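Pernov Feeder Routes: Passenger Communication Program
Progress report to the Braltetis Mobility Fund, second reporting period

Work in this period centered on informing passengers in the Pernov district of the revised feeder routes to Lloyd Street interchange. The printed timetable was finalized in September and delivered to households along Routes 6, 8 and 11. Stop signs were replaced at 214 of the stops covered by the grant agreement. The remaining 23 stops lie on the section of Jarkar Road that is closed for drainage work, and their signs are in storage at the depot.

The telephone line was staffed from 6:30 a.m. to 8 p.m. throughout the changeover. It took 1,492 calls during the period, the largest share of them on the loss of the direct morning service to the hospital. Passengers on that service now change at the interchange, where the connection is timed at seven minutes.

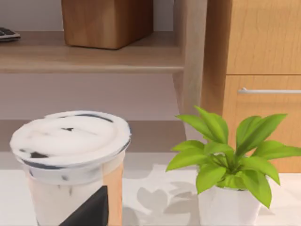 Leonidas Tzavaras: Seven minutes is fine on paper. The 8 comes in late most mornings and the hospital bus does not wait for it. Please say in the report whether the drivers can hold the connection, as riders on Jarkar Road have been asking since the first leaflet.

The operator has agreed to a hold of up to three minutes on departures before 9 a.m. Drivers received the instruction in writing in October. Arrival data for Route 8 will be reviewed with the scheduling office – the figures available so far cover too short a period to support a change in the timetable itself.

Public sessions were held at the interchange and at two neighborhood centers, with total attendance of almost 300. Sunil Nanayakkara presented the route map and Rami Rawashdeh handled questions on fares and transfers. Requests for large-print timetables exceeded the number printed, and a second run has been ordered within the existing print budget.
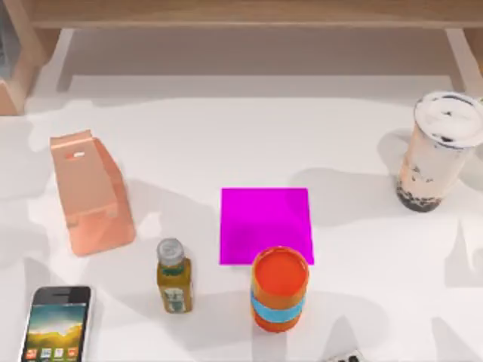

Tabletop with pink carton and wooden shelf

Spending is within the approved budget on all lines except translation. The overrun there results from late changes to the fare text, which had to be translated again. Ozan Uysal has submitted a request to move the difference from the advertising line, and the Fund's approval is requested before the close of the period.

The text message alert service is behind schedule. Registration opened in October, but alerts for Route 11 were suspended after messages were sent for the wrong direction of travel. The supplier has corrected the stop list and testing will resume in November.

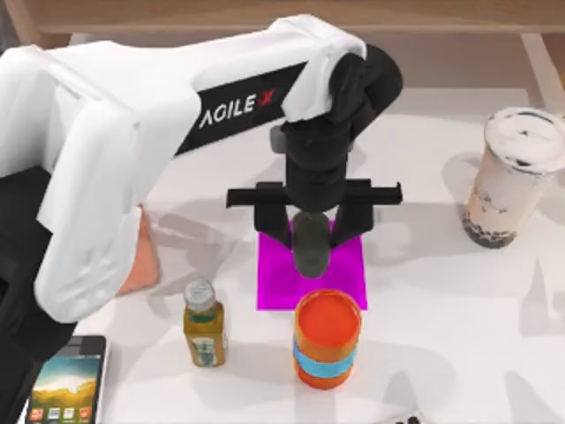

AGILE-X arm over a white tabletop

Planned for the next period: sign installation on Jarkar Road once the closure is lifted, delivery of the large-print timetables, and a short onboard survey on Routes 6 and 8. Survey questions will be sent to the Fund for comment in advance.

Submitted by Anas Boutros, Passenger Information Office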